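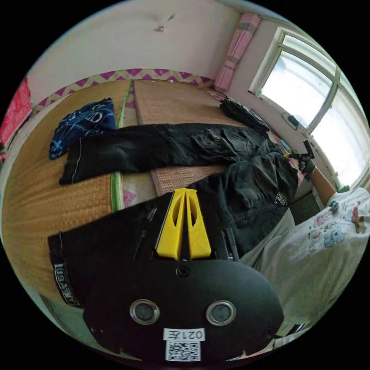
Ticket 622
Subject: Left hand-held gripper loses finger width on dark clothing, right one fine
Status: Closed, with follow-up
Opened by: Yi-chun Fang
Assigned to: Chaminda Sultana
Component: Trado hand-held pair, yellow slotted fingers

Problem

During the comparison of the Trado and Leslow hand-helds on garment tasks, the left Trado unit reports a finger width of zero for short stretches while the fingers are open. The width comes back by itself. Right unit on the same controller does not do it. Leslow pair does not do it either, but the Leslow gets its width from an encoder and the Trado gets it from the camera, so that says little.

Task is folding on a bed: jeans, T-shirts, one dark patterned top. Dropouts are mostly on black jeans. Firmware is the same on both units.

Steps to reproduce

1. Start both units, wait for the width reading to settle.
2. Open the fingers fully over the mat. Width reads correctly.
3. Move in over black denim with the window ahead of the operator.
4. Close to about half, hold, open again. Width drops to zero on opening in most tries.

Comments

Chaminda Sultana, 9:40
Can you swap the cables and the controller ports and try again? Also send the exposure log for the left camera. I don't need the video yet.

Yi-chun Fang, 10:25
Cables swapped, no change. Ports swapped, no change - the fault stays with the left unit. Log is in the ticket folder. Exposure is on auto for left and fixed for right. I did not set it that way.

Chaminda Sultana, 10:50
That is a real difference. Auto exposure over a dark garment goes long, and the yellow fingers wash out. The width estimate looks for the finger color, so once they go pale it has nothing to track. Fix the left at the same value as the right and rerun.

Yi-chun Fang, 11:35
Fixed at 400. Ran 20 closes on the jeans, 7 dropouts. Before the change it was nearly all of them. Better but not gone.

Kam-wah Man, 13:05
Check the finger seating. We had a Trado at the Gunura bench where one finger sat slightly proud on the rail and the gap was never symmetric. Software assumes both fingers move the same amount and throws out the frame if they don't. Loosen, push both home, tighten, then redo the open/closed calibration. Skipping the calibration will leave you worse off than before.

Yi-chun Fang, 14:20
One finger was out by less than a millimeter. Reseated and recalibrated. Another set of 20 on the same jeans, no dropouts. Also no dropouts on the T-shirts or on the straw mat alone.

Jordan Horrocks, 14:45
Does this affect the comparison numbers?

Chaminda Sultana, 15:10
Yes. Left-hand Trado width data from before the fix should be left out. Leslow data stands. Grip results scored by eye can stay in for both.

Resolution

Two causes. Left camera on auto exposure, and one finger not fully seated. Exposure now fixed on both units, finger reseated, calibration redone.

Follow-up

- Hanneke Jacobs to add an exposure check to the Chiang startup script. It should refuse to record if left and right differ.
- Repeat the Trado garment set before the August comparison is written up.
- Open question: whether fixed exposure holds up late in the day with the lights off. Not tested. New ticket if it fails.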